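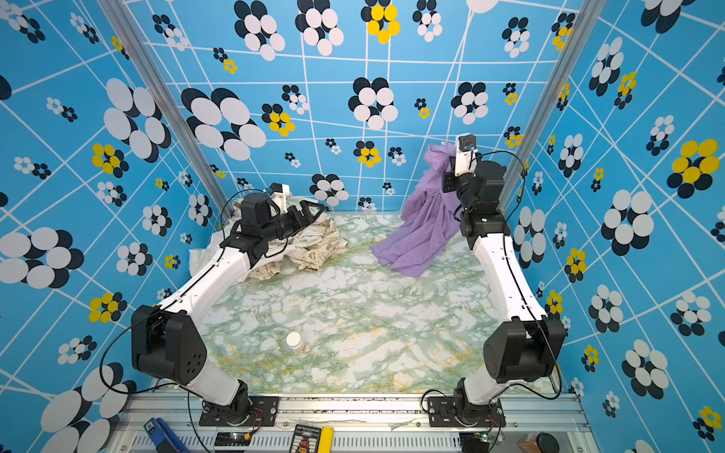 Memgate Support
Ticket 2873: Shared mailbox stops syncing after 200 messages
Status: Resolved
Product: Memgate Mail Connector
Site: Utholm office
Opened by: Fidelina Chávez
Assigned to: Emmanuel Swai

Fidelina Chávez
16 May 2024, 8:42 AM
The orders mailbox at Utholm is not pulling in new mail. The connector says "Sync complete" but the newest messages are missing. The web version of the mailbox shows everything. My own mailbox is fine on the same computer. I have restarted the connector and the computer. No change.

Emmanuel Swai
9:10 AM
Thanks. Please send the connector version and the log from Help > Save Log. Also, does the Steinbach office see the same thing? They use the same mailbox.

Fidelina Chávez
9:31 AM
Version 8. Log attached. Steinbach is getting all the mail. They are still on the old version, we moved last night.

Emmanuel Swai
10:05 AM
The log shows the connector asking for one page of 200 messages and then closing the session. It should ask for the next page until it reaches the end. The mailbox has 700 messages in the inbox, so 500 are never requested. Your own inbox fits on one page.

Two things to try:
1. Go to Settings > Accounts > orders > Advanced and clear "Use saved position."
2. Click Rebuild Index and leave the window open until the bar is gone.

Nothing is deleted from the server when you rebuild.

Fidelina Chávez
10:48 AM
Did both. Same result, stops at 200. The bar went away after a few minutes with no error.

Emmanuel Swai
11:20 AM
I can reproduce it here with a test mailbox. The upgrade keeps the old paging setting for shared accounts, and the new version reads it as a hard limit. Rebuilding does not clear it. Please close the connector, open the file accounts.cfg in the data folder, find the section for orders, and delete the line that starts with page_limit. Save and start the connector again.

Fidelina Chávez
11:52 AM
That worked. All of the mail is in, including the Kundik orders we were waiting on. Do we need to do the same at Steinbach when they upgrade?

Emmanuel Swai
12:04 PM
Yes, if they upgrade before the June release. The fix is planned for that one and will remove the line during install. I have added the manual steps to the known issues page. Closing this ticket. Reply here if it comes back and it will reopen.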